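The Cosgrove cell (setup and upkeep)

The Cosgrove cell is a two-arm tabletop robot cell at the Prurnent workshop in Proltthorpe. It's a green-topped table with a black metal edge, an arm with a two-finger gripper, a second arm facing it, and a whole lot of cable. I've looked after it for long enough that people come to me when it acts up, so this entry is mostly what I know about keeping it running (plus a few things I learned by getting them wrong!).

Day to day, the cell practices household table work. We set out ordinary stuff, a plate in a tray, a book, a plant pot, and the arms learn to deal with it. Small objects are harder on a gripper than you'd think, and plates are the worst of the lot, with those low rims and nothing much to grab.
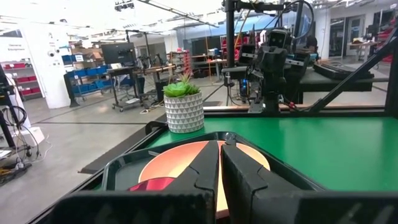
Entry written by Ashton Treloar
Last revised 1 October 2022

Setup

The first job is always the frame. Everything hangs off those black posts, so if a post has crept even a little, both arms are going to be wrong together and you'll spend the morning blaming the software. I check the post bolts with a torque wrench, then the bolts under the arm bases, then I lean on the table and see if anything talks back to me. A healthy cell is quiet.

Next come the fingers. They should meet evenly along their full height when the gripper closes. I close them on a strip of plain printer paper and tug: if it slides out at the top but holds at the bottom, one finger is leaning and needs to come off and be reseated. Don't just crank the screw down. I did that my first winter here and stripped the thread, and the replacement took until December to show up.

Calibration is the slow part. The routine we use, Forance, moves the arm through 115 poses and compares what the wrist camera sees against a printed target on the table. It takes 33 minutes if you leave it alone. Please leave it alone! Leaning on the table halfway through means starting over, and yes, resting your coffee there counts.

Cables

Most of what goes wrong with the Cosgrove cell is a cable. The bundles loop over the joints with plenty of slack, and they need that slack, but too much of it will snag on an elbow when the arm folds back. My rule is to move each joint by hand to both ends of its travel, power off, and watch the loop the whole way. If it pulls tight anywhere, re-tie it.
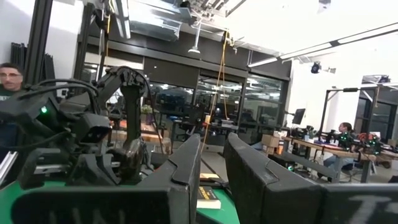
When I do re-tie one, I use hook-and-loop straps on anything that bends and save the zip ties for the straight runs along the posts. Zip ties on a bending section will chew through the jacket sooner or later. The camera cable is the touchy one, and a bad one is easy to mistake for a bad camera, because the picture drops out only in certain poses. I swapped out a perfectly good camera once before I figured that out. Now I wiggle the connector first.

Regular care

Lens wipe and finger check every morning, bolts and cable ties every 19 days (an odd number, I know, it came from an old shift rota and stuck). The finger pads get replaced when they look shiny. The last set made it to nearly 657 hours of running, which I was pretty pleased with.

After any repair, run the cell at its slowest speed with a hand on the stop button, and write what you changed in the log by the door. Put the part number in too. I can't read "new bracket, the good one" and know what to order.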